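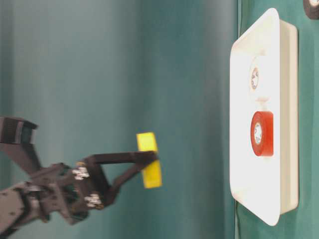 Page last changed: November, by Meriem Kettani

Electrical tape: bench stock check
Form 251, Drarnis bench area
Applies to all loose rolls kept in or next to the parts tray. Sealed cartons in the store are covered by form 100.

Fill in OK, Fail or N/A. Comments below are from the last check at the Oltby site, entered by Hậu Huỳnh.

1. Bench surface

1.1 Cover cloth lies flat enough for a roll to rest on its side without rocking. OK
Comment: fold lines remain after storage. Acceptable. A crease high enough to tip a roll is a Fail.

1.2 Cloth free of adhesive, offcuts and wire ends. OK

1.3 Knives and snips returned to the drawer before rolls are handled. OK

2. Tray

2.1 White plastic tray, rounded corners, no cracks in the rim. OK

2.2 Inside of tray wiped, including the corners. Fail
Comment: grit in one corner. Wiped and rechecked, now OK.

2.3 Rolls laid flat in the tray, not stacked. OK

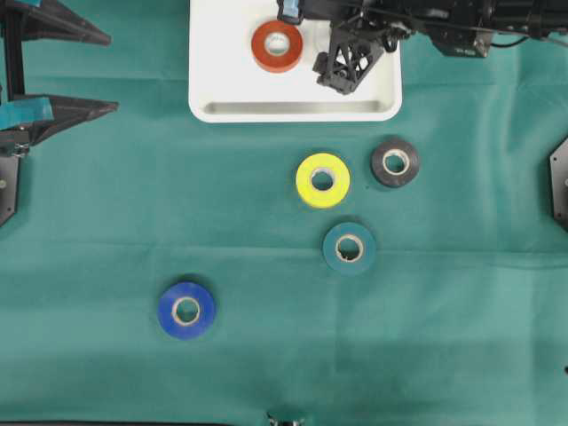

3. Rolls

3.1 Cardboard core round and firmly seated. OK
Comment: a ragged inner edge on the core is allowed if the winding is tight. Crushed or loose cores go to scrap — do not retape them.

3.2 Side faces clean. Press a fingertip to the face; it should pick up no dust or glue. OK

3.3 No telescoping of the winding. Limit is 2 mm, measured with the roll on its side. OK

3.4 Free end folded under to make a tab. Fail
Comment: tab missing on the blue roll. Folded at the bench.

3.5 Colors can be told apart under the bench lamp. OK
Comment: dark teal is hard to pick out against the green cloth. Look over the whole cloth before closing the check. A plain gray cloth has been requested, order 1247.

3.6 Part-used rolls go in the tray ahead of new ones. N/A

4. Closing

4.1 All rolls back in the tray, tray returned to its shelf away from the heater.
4.2 Failed rolls tagged and entered in the log.
4.3 Initials of checker and shift lead.

Comments (4)

Asmaa Radwan
3.3 does not say which side to measure from. We take the worse of the two faces at Salem. Could the form say so?

Meriem Kettani
Worse face is correct. Will go in at the next revision.

Abdelkrim Ait Brahim
We had two Manetti rolls fail 3.2 after a summer on the window shelf. Turning them over did not help, the glue had crept on both sides. Scrapped.

Iqra Memon
Is 3.4 a real Fail if it gets fixed on the spot? Our log is full of missing tabs and I would prefer a plain comment.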